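Surface Inspection and Packing Technician (part-time)
Vekia, Panel Finishing Group

Vekia is hiring a part-time technician for the bench area of its panel finishing group. The position supports the Cowie line of pale work surfaces and table boards. Hours are 15 per week, with shifts starting at 7:30 a.m. The contract begins in October and runs 4 months, with possible renewal.

Duties
Inspect boards under overhead light for specks, streaks and discoloration.
Record each mark on the inspection sheet by position and type.
Clear the bench between batches and return packaged goods to the correct shelf.
Match package barcodes to the pick list before packing.
Wipe down surfaces at the end of each shift.

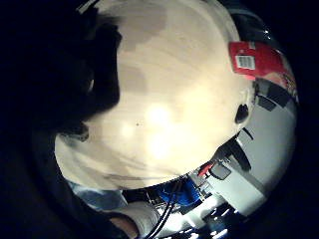
Glare makes small marks hard to find on a light finish, so applicants must be able to check a board from more than one angle and take their time over it. Natural grain is not recorded as a defect. Training covers the difference, using the Panelness reference set of 100 samples.

Requirements
High school diploma or equivalent.
Normal or corrected vision, including color vision.
Able to stand for a full shift.
Legible handwriting.
Prior work in packing, furniture finishing or quality control is useful but not required.

Annual volume at the site is 3,000 boards. The technician reports to Tekle Worku, bench supervisor, and works at the Lutska building.

To apply, send a resume and a short note on relevant experience to Agathe Texier, Personnel Office. Applicants selected for interview will complete a short inspection test on site. Travel costs are not reimbursed.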